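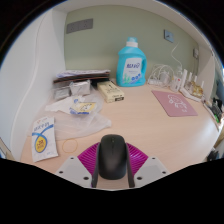 Hooman Rostami writes that his towels have gone stiff as cardboard, and that pouring in more detergent every week has only made them worse. Is it the water, the machine or the soap?

Oh, I love this question, because the fix is so cheap! It's almost always the soap, Hooman. Liquid detergent is strong stuff these days and most of us pour it like it's 1985. Whatever doesn't rinse out stays in the loops of the towel and dries there. Try this over a weekend:

- Wash the towels by themselves on warm with no detergent at all. Look through the door halfway along. If you see suds, that's old soap coming out.
- Run them again, still without detergent, until the water looks clear.
- Give each one a good hard snap before it goes on the line or in the dryer. It lifts the loops back up, and it's very satisfying after a long day.

From then on, use two tablespoons for a normal load. I keep an old coffee scoop on top of the washer and I haven't touched the cap in years (those lines inside are impossible to read anyway, especially in a basement).

## Other things a spoonful of detergent is good for

**Greasy collars.** Put a drop right on the ring, rub the cloth against itself, and leave it fifteen minutes before the wash. I do this on Sunday nights with the whole week's shirts, and my old Vendar washer takes care of the rest on a cool cycle.

**Patio chairs.** A squirt in a bucket of warm water and a soft brush. In May, when the pollen comes down yellow on everything, I go through bucket after bucket of this and it's still my favorite chore of the year. Rinse with the hose or the seats will be tacky.

**Broom heads.** Yes, wash your broom! Swish it in a bucket, rinse, hang it bristles down. The first time I did mine I was horrified and delighted in equal measure.

**Delicate sweaters.** Skip it. Regular detergent is hard on wool, so get a wool wash and a big bowl. Leire Casado swears by a little plain shampoo for hers, and I've seen her cardigans, so I'm not going to argue.

**Dishes.** No, please. Laundry detergent isn't made for anything you eat from. And never pour it into a bowl or cup that goes back in the kitchen cupboard.

## Getting the last bit out

Stand the bottle upside down in a tall jar overnight with the cap on tight. Next morning, open it over the drum. When it really has given up, put in a cup of water, shake, and use that for a load of rags.

Don't keep the empty for drinking water or for storing any other cleaner. Leftover soap and a mystery liquid are a bad pair, and bleach should never go in a bottle that held something else.

## Spills

Liquid detergent on a floor is as slippery as ice, and adding water gives you a foam party. Scrape up what you can with a piece of stiff cardboard, cover the rest with dry rags, and *then* wipe with a barely damp cloth, over and over, turning to a clean side each time. I dropped a full jug in the hallway last winter and learned all this in my socks. If it gets on wood, wipe along the grain and dry it right away with an old towel (one of the stiff ones, Hooman, before you rescue them!).

## The washer itself

Pull out the dispenser drawer and look behind it. Mine had a gray jelly back there that I still think about. An old toothbrush and hot water will shift it. Leave the drawer and the door open a crack between loads if there are no small kids or pets about, and wipe the rubber gasket after the last wash of the day.

Aitana Cordero asked about hard water stains on shower glass, and I have so much to say on that one that it's getting its own page next week. Keep a bottle of white vinegar handy!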